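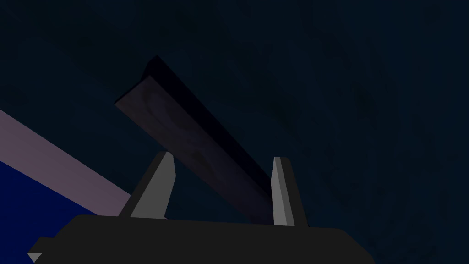
Tema 4. ¿Pueden ya las máquinas con las tareas de casa y del taller?

Apuntes de la asignatura de Automatización, segunda parte

Empiezo por lo que me preguntáis cada curso en la primera clase y que mi cuñada me pregunta cada Navidad: ¿cuándo va a haber un robot que recoja la cocina? Mi respuesta corta es que todavía le falta bastante. La larga ocupa este tema y parte del siguiente, así que paciencia.

4.1 Coger una barra

Parece una tontería, ¿verdad? Una barra larga, dos dedos, cerrar y levantar. En simulación lo ponemos de primer ejercicio y siempre hay alguien que me dice que lo acaba en una tarde (¡y luego me escribe a las tantas!). Fijaos en la inclinación de la barra respecto a la pinza y en el hueco entre los dos dedos: la parte baja de la barra queda más cerca del dedo derecho que del izquierdo. Si cerráis sin corregir eso, un dedo puede tocar antes que el otro y empujar la pieza en vez de sujetarla. Una persona lo arregla sin pensar, moviendo un poco la muñeca. Al robot hay que dárselo hecho o dejar que lo aprenda a base de intentos.

Y luego está el peso. Una pieza larga cogida por un extremo gira, y los dedos planos aguantan mal ese giro. Repasad los apuntes de momentos del tema 2 antes de la práctica, por favor, que luego vienen los lloros.

4.2 En el taller

Aquí soy más optimista. Si la pieza llega siempre igual y al mismo sitio, la máquina gana y no hay discusión. El problema es el «casi siempre igual». En Drellham, una carpintería que visité hace años con Mitiku Shiferaw, tenían una célula que alimentaba listones a la sierra. Iba de maravilla con el cajón ordenado, y con los listones revueltos había que llamar a un operario – el mismo que antes los metía a mano, por cierto.

Mitiku repitió después la prueba en simulación: 2000 intentos de agarre con la barra en posiciones al azar, y fallaron 337. Para un trabajo de clase es un resultado muy digno. Para un taller, calculad vosotros cuántas paradas por turno salen y veréis la cara que pone el encargado.

4.3 En casa

En casa no hay cajón ordenado. Hay una silla donde ayer no había silla, un trapo encima del cuchillo y un vaso que pesa distinto según lo lleno que esté. Doblar ropa, por ejemplo, se ha demostrado muchas veces en laboratorio, pero a mí me sigue pareciendo lento y delicado, y casi siempre con una mesa preparada para la ocasión. Aspirar el suelo sí, claro, porque ahí no hay que agarrar nada.

Cuando veáis un vídeo espectacular, preguntaos si está acelerado, cuántos intentos hubo antes y si hay alguien manejando el robot a distancia.

4.4 Para la práctica

Trabajáis por parejas. Cargad la escena Bralum, cambiad la orientación inicial de la barra y anotad en qué ángulos se pierde el agarre. Quiero ver también los fallos, con una línea de comentario cada uno – no me borréis los feos. La entrega es en diciembre, en la carpeta de siempre, y las dudas me las podéis traer al despacho a partir de las cuatro.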